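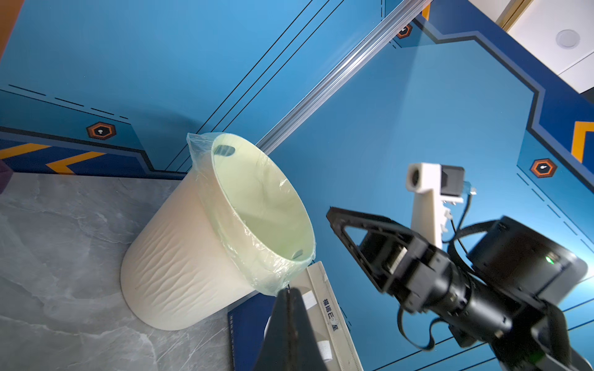

Harish Kanaujia says we should drop the cleaning contract and split the work between the tenants, and that any group of adults can take out its own trash. I'm less sure. I'd like to hear from people who have tried it.

We share the ground floor of a small building called Vallavholm. There are four tenants, one hallway, one kitchenette and two restrooms. Right now the landlord hires a company, Ternetti, and bills us for it on top of the rent. My share went up in March and I am now paying more than 400 dollars a month. For that they come in the evening, vacuum the hall, mop the hard floors, wipe the kitchenette, clean the restrooms and empty the wastebaskets in each unit.

The work is okay. Some evenings the mopping is clearly rushed and the floor dries with streaks. The restrooms are usually good. The wastebaskets get emptied, but they put in a fresh liner every time even when there was only a coffee cup in the old one, and they use a size that is too big.

Harish wants a rota with each tenant taking a week at a time. I see these problems with it:

The restrooms. I don't mind cleaning them, but I know at least one person who will not do it.

Supplies. Who buys them and how do we split the cost when one unit has a single person in it and another has six?

The lease. It says common areas are "professionally maintained." I don't know if that means we are stuck with a company whatever we decide.

Has anyone done this in a shared building, and did it last? Is there something in between, like keeping the company for part of it?

Posted by mlowry_unit3

Sajib Jayawardena

We did something in between and have kept it going for a few years, so I'll describe it. Yours may need changes.

Read the lease first. Ours had almost the same wording. I wrote to the landlord and asked what he took it to mean. He answered that the restrooms and the entrance had to be done by an insured company and that he did not care who did the rest. Get that kind of answer in writing. An email is fine. If you skip this step and something goes wrong, such as a visitor slipping in the hall, you will be arguing over who was responsible for the floor.

Then ask the company for a price by task. Most will give you one figure for the whole job unless you ask. Our quote came from a firm called Cassim, and when they broke it down, the biggest part was the time spent inside the individual units. Emptying every wastebasket and vacuuming around desks takes longer than people think. The hall and restrooms together were less than half of the bill.

So we kept the company for the restrooms, the hall and the entrance, and took everything inside our own doors off the list. Each tenant cleans their own unit or doesn't. The kitchenette is shared, and that is the only thing on a rota.

Some details on how we run it:

The rota is by month, not by week. A week is too short. People lose track of whose turn it is, and each person leaves the bad jobs for the next one.

The list for the month is short and is taped inside the cupboard door. Counters, sink, microwave, floor, trash and recycling out the evening before pickup, refrigerator emptied on the last day.

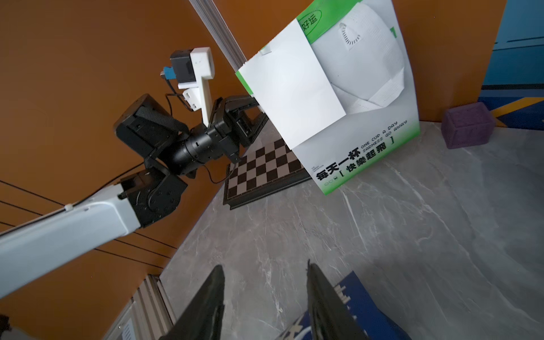

We pay for supplies by headcount. Each unit puts in a fixed amount per person every quarter, and whoever has the kitchenette that month buys what is low and leaves the receipt in an envelope. If your six-person unit objects to paying six times as much, remind them that they also use six times as many paper towels.

On liners, buy your own and get the right size. Measure around the rim of the basket and divide by two, and that gives you the flat width you need at minimum. Add a couple of inches for folding over. A roll that fits costs less than the oversized ones, and you can change it when it needs changing. Baskets that only get paper don't need a liner at all. Anything with food in it should go to the kitchenette can every evening, or you will have ants by summer.

For the streaks, it is nearly always too much product in the bucket. Ask them what dilution they are using. When we took over the kitchenette floor we had the same trouble with a concentrate called Tramimix until somebody read the label and we cut the amount way down. Then you have to mop once or twice with plain water to get the old film up. Change the water when it turns gray. On a smooth floor, go over it with a dry microfiber pad at the end.

Also check the notice period. We had to give 30 days to change the scope, and the landlord forgot, so we paid one extra month at the full rate.

pdx_renter

Tried the full rota at my last place. It lasted until the first person went on vacation. Pay the company.

hallway_b

I agree with most of what Sajib wrote, except for monthly turns. In our building a month felt like forever and the person stuck with December complained about it until spring. We do two weeks, and it's fine.

One more thing to ask about is keys. If the company stops going into the units, ask for the unit keys back and have someone sign for them. We stopped the inside cleaning and it was almost a year before anyone remembered that the old crew still had a full set.

I would also sit down with the tenant who won't clean restrooms before you vote on anything. If you keep the company for those, as it sounds like you should, that person may be happy to go along with the rest.

mlowry_unit3

Thanks. I've emailed the landlord about the lease wording and asked Ternetti for prices by task. I'm going to suggest the split version to Harish and the others. Asking for the keys as well.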